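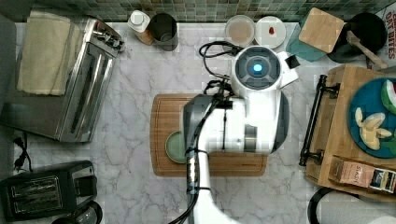 Notebook, August, 14:10. Today I try to write down our rule for cables, because until now everybody keeps it only in the head. The rule in the Fetach cell is simple: every cable on a moving link must be strapped, and any free loop must be checked at the full reach of the wrist before we start a run. On the kitchen counter setup the black cables on the upper link are held with straps, this part is good. The loop from the top of the gripper housing is still loose, and it trails toward the back wall. I marked it as open point 3.

Second rule, about mains cords. The power cord lying between the toaster oven and the toaster should be behind the appliances or off the counter. I also want no cloth on top of the oven when a task uses heat. The Sangkhawat checklist says nothing on this, so I added a line — please comment if you think it is too strict.

Third, speed. The limit for work above dishes stays at level 2 until the loop is fixed. I know this makes the plate task slow. In run 533 we used level 3 without writing it in the log, and I spent half of the morning to find out why the force curve looked different. Please write it, even for one try.

To do:
— order short straps from Brindville, 12 pieces
— ask Evamari for the newer bend radius table
— print the checklist again, the old copy has coffee on it

Filed under: Bench Notes / Safe Practice

Recent entries
Gripper pads, when to change them
Stop button check before each shift
How we name our log files

This site uses cookies to remember your settings. Accept | Manage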